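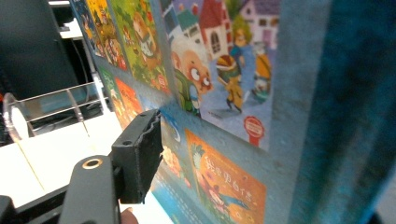
Garkik passe payant pour les petites boutiques, vous restez ?

Forum > Applis et services > Géolocalisation

bendik_h
22 août 2025
Salut, reçu le mail hier soir. Fiche magasin + offres envoyées aux gens à proximité = 54 euros par mois à partir de novembre. Avant c'était gratuit sous 1 000 notifs. J'ai une petite librairie d'occase, 66 clients abonnés, faites le calcul... Quelqu'un a testé Stideck ?

pommedeterre
Testé trois semaines. Appli propre mais personne l'a dans mon quartier. Zéro passage en boutique à cause de ça.

Lundi_matin
54 c'est pas délirant non plus. Un encart dans le journal local te coûte plus cher et tu sais même pas qui l'a lu.

bendik_h
Oui sauf que l'encart je le prends une fois par an. Là c'est tous les mois, vacances comprises.

kaori_b
Faut regarder le rayon aussi. Sur Garkik tu peux pas descendre sous 20 mètres, du coup dans une galerie marchande les gens recoivent l'offre du voisin. J'ai eu une dame furieuse qui voulait la promo du coiffeur.

Lundi_matin
@kaori_b ça c'est le GPS, tous pareils en intérieur. Rien à voir avec Garkik.

kaori_b
Non. Stideck utilise des balises bluetooth, tu en colles une à l'entrée et c'est réglé. Enfin réglé, faut changer les piles.

pommedeterre
Et que le client ait activé le bluetooth ET installé l'appli ET accepté la localisation. Bon courage. 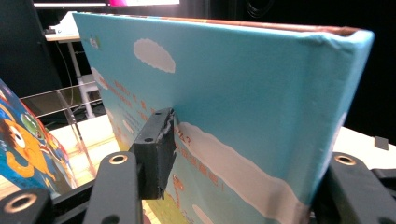 Page 2 : export des abonnés

folke_hellstrom
Le frère de Bendik ici, c'est moi qui m'occupe de l'informatique de la boutique. Question plus terre à terre : on peut récupérer la liste des abonnés avant de partir ? Je trouve pas le bouton.

kaori_b
Compte > Données > Exporter. Depuis l'ordi, pas depuis l'appli. Tu as les adresses mail mais pas l'historique des visites.

folke_hellstrom
Trouvé merci. Fichier illisible dans le tableur, tous les accents cassés.

pommedeterre
Importe en UTF-8, pas double clic.

Lundi_matin
Attention quand meme, ils ont dit oui pour des notifs, pas pour une newsletter. Relis les conditions avant d'écrire à tout le monde.

bendik_h
Bah c'est mes clients, ils me connaissent.

Lundi_matin
Ça change rien au consentement. Demande leur au comptoir, 66 personnes c'est vite fait.

bendik_h
Mouais. Je vais faire une feuille à côté de la caisse. Pour Garkik je résilie fin octobre, si quelqu'un négocie un tarif d'ici là dites le ici svp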